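Wivalthorpe Household Support
Ticket 77
Product: Graneck long-handled cleaning tool, teal handle
Reported fault: handle turns in the head under load
Opened: April 2024
Assigned to: Callum Mellor
Status: Closed, resolved with user

Original report

The handle on my Graneck has started to turn on its own. When I push it straight forwards it is fine. When I turn my wrist to get along the edge of a bath or a skirting board, the handle rotates and the head stays where it was. I can turn it back by hand but it slips again after a few strokes. I have pushed the parts together as hard as I can. There is no crack that I can find. It has been used since October, mostly in the bathroom, and is kept standing in the cupboard under the stairs.

I have a second tool from the Lightfoot range with the same sort of handle and it has never done this. Is the connector supposed to be glued?

First reply

The connector is not supposed to be glued. Please do not add glue at this stage. Once there is adhesive in the joint the head cannot be changed, and we can't tell which part has worn.

There are two joints that can slip, and from the user's end they feel much the same. The upper joint is between the handle and the white connector. The lower joint is between the connector and the head. We need to know which one is moving before sending any parts.

Please do the following:

1. Dry the tool completely. Leave it overnight in a warm room.
2. Put a pencil mark across the upper joint, so that half of the mark is on the handle and half is on the connector.
3. Put another mark across the lower joint, half on the connector and half on the head.
4. Hold the head flat on a towel with one hand and turn the handle with the other until it slips.
5. Look at both marks and tell us which one no longer lines up.

User update

Done as asked. The lower mark is still in line. The upper mark has moved by the width of my little fingernail. The pencil does not show up well on the teal but it does on the pale part below it, so I put the mark there.

It slips more easily clockwise than anticlockwise. I also found that I can pull the handle up slightly before anything stops it. I measured this with a ruler and it is 2 mm.

Support notes

Lower joint ruled out. Lift of 2 mm at the upper joint suggests the connector is not fully home in the handle. On this model the connector should go in to a depth of 26 mm. If it stops short, only the narrow end of the taper is gripped and the handle can rotate around it.

Part names are given in order from the top, to avoid confusion in the remaining steps. The user had been calling the cream section "the connector", and an earlier message on this ticket had to be read twice for that reason. The cream section belongs to the handle. The connector is the white tapered piece underneath it.
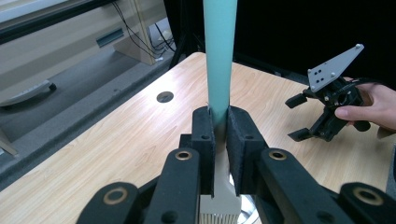 Teal handle held upright, with the cream section, white connector and white ribbed head below it.

Measurements should be taken from the lower end of the cream section. Do not measure from the top of the handle, as handle lengths differ between batches. The taper in the teal part is normal and does not indicate wear.

Second reply

Thank you for the marks, they were very useful. Please separate the upper joint and check inside it.

1. Grip the connector in a dry cloth. Hold the handle low down.
2. Pull straight apart with a slight turn. Do not lever it sideways.
3. Look into the lower end of the handle with a torch.
4. Scrape out anything you find with a cotton bud or a wooden cocktail stick. No metal tools, please.
5. Measure the connector from its tip to the shoulder.

If the connector will not come out by hand, stop there and let us know.

User update

It came apart on the third try. There was a ring of hard white stuff inside the handle, a little way up. I took it for part of the plastic at first but it came off in flakes. Connector measures 26 mm from tip to shoulder. The tip has a shiny band on it, otherwise no damage.

Our water is very hard and the kettle is the same.

Support notes

Deposit is consistent with limescale. The connector is the correct length and does not need replacing. The shiny band is from rotation against the deposit. Cosmetic.

Third reply

The white ring is almost certainly limescale, and it has been keeping the connector from going all the way in. Stand the lower end of the handle in warm water with a splash of white vinegar for half an hour. Rinse well, clean it out again with a cotton bud and let it dry. Then push the connector in until the shoulder meets the end of the handle, and turn it a quarter turn clockwise to seat it. There should be no lift afterwards.

Please use it as normal for a week and then repeat the pencil test.

User update

Needed the vinegar twice. The connector now goes in further and I can't pull the handle up at all. Used it on the bath, the shower tray and the hall skirting. Pencil mark has not moved. It is stiffer to take apart than it was but I can manage.

One more question. Will the Dandora heads fit this handle?

Closing reply

No. Dandora heads use a wider connector and will not seat in a Graneck handle. The replacement Graneck head is part 127 and comes with a new connector.

To slow the scale down, separate the upper joint now and then and let both parts dry before putting them back together. Storing the tool with the head at the top also helps water to drain out of the joint.

Cause: limescale inside handle, connector not fully seated
Parts sent: none
Closed by: Callum Mellor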